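Category: About > Visits and Open Days

Search this site Go

About the Sesel Handling Lab

Sesel develops two-arm handling of soft goods at its Wanddale site. The lab is run by Hsin-yi Fang, with Man-lok Yeh responsible for grippers. It opens to visitors each August. The demonstration task is a bouquet of artificial flowers in an orange wrapper, with a red ribbon.

Fabric handling

Each arm carries a two-finger gripper. Creases in the cloth change how it lies under the fingers, and visitors can follow this on the wrist camera feed.

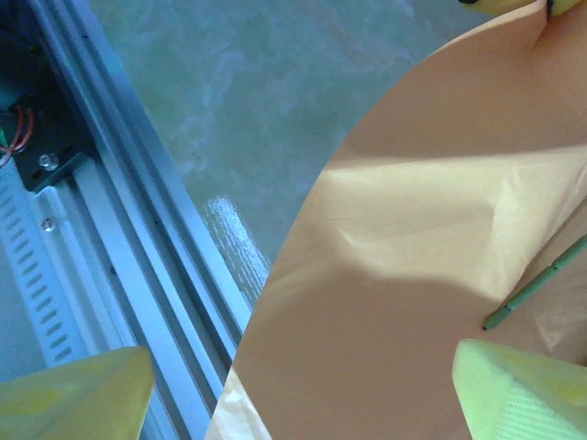 Ribbon handling

Ribbon twists along its length and is harder to hold than sheet material. The fingers close on it along a narrow seam. Zdislava Bednárik covers grip settings at this station and takes questions.
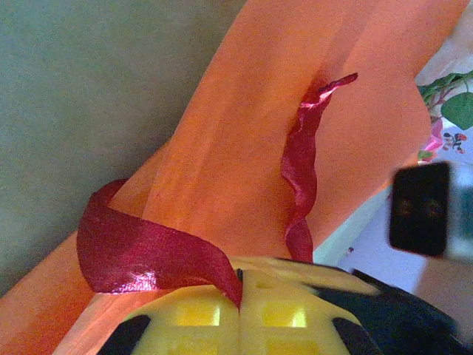 Two-arm work

Both arms are mounted on one rail and work from opposite sides of the bouquet. Patterned panels enclose the work surface on three sides. Visitors stand behind the line marked on the floor.

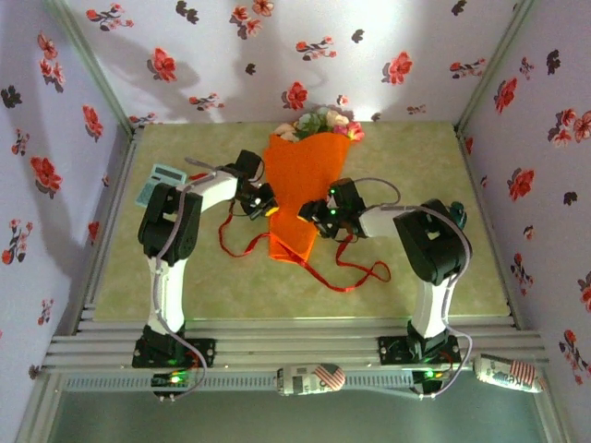 Arranging a visit

Groups are limited to 33. Sessions start at 2 p.m. and are led by Ho-yin Peng. School groups should book through the Kedden entrance desk.

Last updated: August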